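Allitz storage caddy, 15 cm
Reviewed by Eleni Zupan, 21 November 2020

I bought this caddy in April to keep pens and brushes off my desk. It costs 30 pounds from the Kondbridge shop, and delivery took four days. There are three sections, and the middle one lifts out for washing. The base has a felt pad that stays put on a painted surface but slides a little on glass.

Long brushes make it tip if they all go in one side. Short pencils sink out of sight in the deep section, so I put a folded cloth at the bottom. The lid is stiff and I leave it off most days.

Before this I used an ordinary plastic cup, and for a handful of pens a cup still does the job.
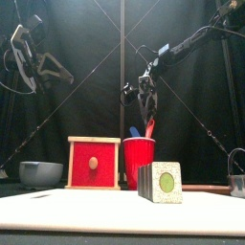

The felt has started to lift at one corner, and Kondbridge sent a new pad when I wrote to them. I would buy it again at a lower price. Four stars.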